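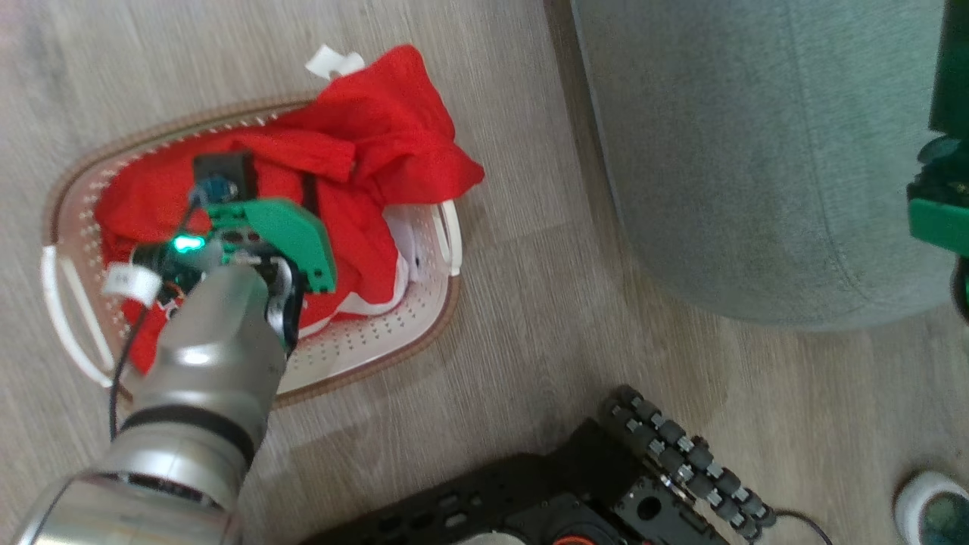
Laundry at Draststead House: your questions

Print this page
E-mail this page

Can I leave my basket in the laundry room?
For a wash, yes. For a fortnight, no. Baskets still there on Sunday night go up to the office, where Yupin Nuchit will hand yours back with a look.

Which baskets are allowed?
Any, so long as it has your room number on it. Plastic ones with holes in the sides are best, as damp towels in a solid tub develop a personality by February.

Can I wash red things with white things?
You can. Room 23 did, and now owns a full set of pink pillowcases. If they share a basket on the way down, please part them before the drum.

How do I book a machine?
Write your name on the sheet by the door. Writing "all day" is not a booking.

Someone has taken my wet washing out. Is that allowed?
After 26 minutes, yes. It should be put on the worktop, folded if they are feeling saintly.

The dryer has eaten a sock. Who do I tell?
Getachew Wubshet looks after the dryers and will check the filter. He doesn't do counselling.

Can I dry clothes in my room?
On a rack, with the window open. Never on the heater.

Who do I ring if a machine leaks?
The office, extension 409. Turn the tap off first.

Print this page
E-mail this page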